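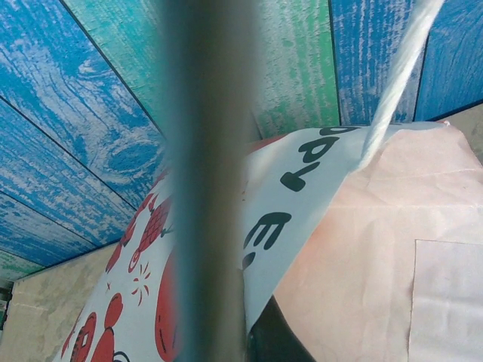 Pleltwood Extends Textile Drop-Off to Second Site

Residents of Pleltwood will be able to leave worn clothing and household fabric at the Lapointe transfer station from December, under a revised collection contract approved by the town. Until now the only drop-off point has been the public works yard on Merkomen Road, which is open to the public on weekday mornings.

The new site will accept cotton, wool, fleece and mixed-fiber items in any condition, provided they are clean and bagged. Bags may weigh no more than 19 pounds. Carpet, pillows, mattress covers and anything stained with oil or paint will still be handled as regular trash.

Darlene Campbell, the town's solid waste coordinator, said the Merkomen Road yard took in 476 bags over the last contract year. Storage there is limited to one covered container, and the hauler has been making extra trips when it fills early.

"The container was sized for a pilot program," Campbell said. "We kept using it after the pilot ended."

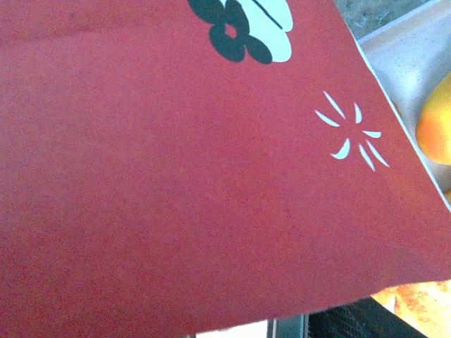 Under the new terms the hauler, Rerkulside, will empty both containers on a fixed schedule and weigh each load at its own sorting floor. Wearable clothing is separated for resale. Printed and dyed fabric that cannot be resold is cut into wiping cloths or shredded for padding, depending on fiber content. Blankets and throws follow the same route as clothing — earlier town guidance had listed them as trash, and that page has been corrected.

Mervin Lachance, operations manager at Rerkulside, said damp material remains the main cause of rejected loads, as a single wet bag can spread mildew to those packed against it. Bags should be tied shut and placed inside the container, never beside it.

The contract runs for two years, with a 90-day notice period on either side. There is no charge to residents. Businesses may bring up to 10 bags per visit and must sign in at the scale house, where staff will also have the updated list of accepted items.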